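Buscar en la ayuda
Escriba su pregunta
Buscar

Preguntas frecuentes sobre Edilari, módulo de percepción y planificación de agarre
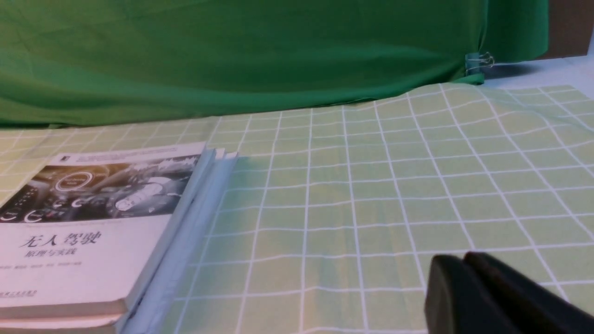
Edilari recibe la imagen de la cámara de muñeca, separa los objetos del plano de apoyo y entrega al planificador una lista de agarres ordenada por puntuación. Casi todas las consultas que llegan al soporte de Jundent tratan de la primera parte, la segmentación, y de ellas muchas se refieren a objetos planos o apilados. Dos libros, uno encima del otro, sobre un mantel verde de cuadrícula blanca son un buen caso para empezar: la cubierta del de arriba lleva una fotografía en gris del interior de un coche y un título grande en chino, 无人驾驶, y el de abajo apenas asoma. Varias respuestas de esta página vuelven sobre ese caso. La página se revisó por última vez el lunes, 6 de julio de 2020 y corresponde a la versión 2 del módulo.

¿Por qué el segmentador divide la cubierta de un libro en varias piezas?

El segmentador usa color y profundidad. Si la profundidad llega con huecos, el color pesa más y una cubierta con fotografía, título y márgenes blancos se reparte en varias regiones. Compruebe primero que el mapa de profundidad está activo en la configuración. Si lo está, suba el parámetro fusion_planar hasta que las regiones coplanares se unan. El valor de fábrica es 14 y en cubiertas muy impresas conviene 42. Con valores más altos se empiezan a unir objetos distintos que tienen la misma altura.

¿Puede distinguir dos libros apilados?

Sí, cuando hay un escalón visible entre ellos. Si del libro inferior solo se ve una franja estrecha, el módulo suele asignarla al superior y la altura del conjunto sale como la de un único objeto grueso. El agarre calculado así toma los dos. Para evitarlo, pida una segunda vista desde el lado donde asoma el libro de abajo y active la opción de fusión de vistas.

¿La cuadrícula del mantel sirve para calibrar?

No. Las líneas de una tela se curvan donde la tela se levanta, y las ondulaciones introducen un error que el calibrador no puede separar de la distorsión de la lente. La calibración mano-ojo se hace con el tablero rígido que acompaña a la licencia. La cuadrícula sí es útil para revisar a simple vista que la imagen rectificada no tiene deformaciones groseras.

¿Cómo se ajusta el plano de apoyo si la mesa está cubierta con tela?

El estimador busca un plano único y admite una tolerancia. Con la mesa desnuda basta la tolerancia normal. Con tela, cambie plano_apoyo a «flexible»: el estimador divide la superficie en parches y los suaviza. El cálculo tarda más. Alise la tela en la zona donde vaya a bajar la pinza y deje los pliegues fuera de la región de interés.

¿Hace falta un fondo verde?

No es obligatorio. El filtro de fondo por color funciona mejor con un tono uniforme, y una tela colgada proyecta menos reflejos que un panel liso. Tenga en cuenta que si el fondo y el mantel son los dos verdes, el filtro puede eliminar ambos y dejar al estimador sin plano de apoyo. En ese caso, limite el filtro a la parte superior de la imagen con mascara_fondo. También hay que incluir en la máscara los accesorios que sujetan la tela. Una pinza metálica de papelería con asas de alambre da lecturas de profundidad falsas y aparece en la lista como objeto pequeño.

Los dedos de la pinza salen en la imagen. ¿El módulo los toma por un objeto?

Los toma por un objeto si no se ha cargado la máscara de la herramienta. Genérela con el asistente, con la pinza abierta y luego cerrada, y guarde las dos. Edilari elige una u otra según la apertura que publica el controlador. Unos dedos oscuros y mate casi no devuelven profundidad, así que la máscara se calcula a partir del modelo geométrico y no de la imagen.

¿Qué agarre propone para un libro tumbado?

Por orden de preferencia: el lomo, el borde opuesto y, si ninguno es alcanzable, un empuje hasta el canto de la mesa. El empuje solo se propone cuando el planificador Spanos está instalado. Sin él, la lista sale vacía y el registro muestra el código 300. No es un fallo del programa.

¿Lee el texto de las cubiertas?

El módulo no incluye reconocimiento de texto. Se puede conectar uno externo a la salida de recortes, que entrega cada objeto con la perspectiva corregida. Si necesita títulos en chino, asegúrese de que el motor tenga cargado ese idioma. Las líneas de autores suelen ser demasiado pequeñas en una imagen general, y para leerlas hay que acercar la cámara.

¿Funciona con controladores de otras marcas?

El conector para Brukach viene incluido. Para los demás hay una interfaz abierta que necesita tres datos: posición de la muñeca, apertura de la pinza y marca de tiempo. Los relojes deben estar sincronizados. Un desfase se nota como un desplazamiento lateral del agarre que cambia con la velocidad del brazo.

¿Dónde se envía un caso que no está en esta página?

Adjunte el registro, la configuración y una captura de profundidad al formulario de soporte. Sin la captura de profundidad no podemos reproducir los problemas de segmentación.

Comentarios

Kiros Jemal
Puse fusion_planar en 42 y la cubierta ya sale entera. Ahora me une dos cajas bajas que están al lado. ¿Se puede fijar el valor por zona?

Soporte Jundent
Por zona no. Se puede fijar por clase de objeto, en el archivo de perfiles.

Zinash Gidey
Lo de la máscara con la pinza abierta y cerrada debería estar en la guía de instalación. En junio perdimos una tarde con un «objeto» que seguía al brazo a todas partes.

Kiros Jemal
Probado con perfiles, funciona. Hay que reiniciar el módulo para que los lea.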